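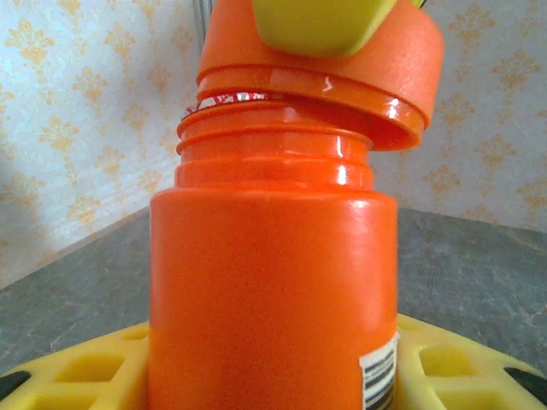 An orange plastic bottle and its screw cap. The raised ridges on the neck are the screw thread.

How Does a Screw Thread Work?

A screw thread is a ramp wrapped around a tube or a rod. To see this, cut a long triangle out of paper and roll it around a pencil, starting at the tall end. The sloping edge of the paper makes a line that climbs around the pencil. That line is called a helix.

Pitch and lead

The distance from one ridge to the next is called the pitch. On a simple thread, one full turn moves the screw forward by exactly one pitch. If the pitch is 6 millimeters, one turn moves it 6 millimeters. The distance moved in one turn has its own name, the lead.

Some threads have two or more ramps that run side by side. Each ramp begins at a different point on the circle. These are called multi-start threads, and their lead is larger than their pitch. A lid with this kind of thread can close in less than one turn.

Trading distance for force

Your hand travels a long way around the circle while the screw moves only a short way along its length. A small push over a long distance becomes a large push over a short distance. Suppose your hand moves 300 millimeters in one turn and the screw moves 6 millimeters. With no rubbing at all, the push would be 50 times stronger. Real threads rub, so the true number is lower.

Why screws stay tight

The rubbing is called friction. When a screw is tight, its ridges press hard against the matching ridges. If the ramp is shallow, friction is enough to stop the parts from sliding back down — even when something pushes on them. Engineers call such a thread self-locking. A steep ramp may slip.

Left and right

Most threads are right-handed. They tighten clockwise and loosen counterclockwise. Left-handed threads do the opposite. The left pedal of a bicycle has one.

Words to know
Helix: a curve that climbs around a tube at a steady slope.
Pitch: the distance between neighboring ridges.
Lead: the distance moved in one full turn.

Text by Kirstin Nisbet. Updated April 25, 2025.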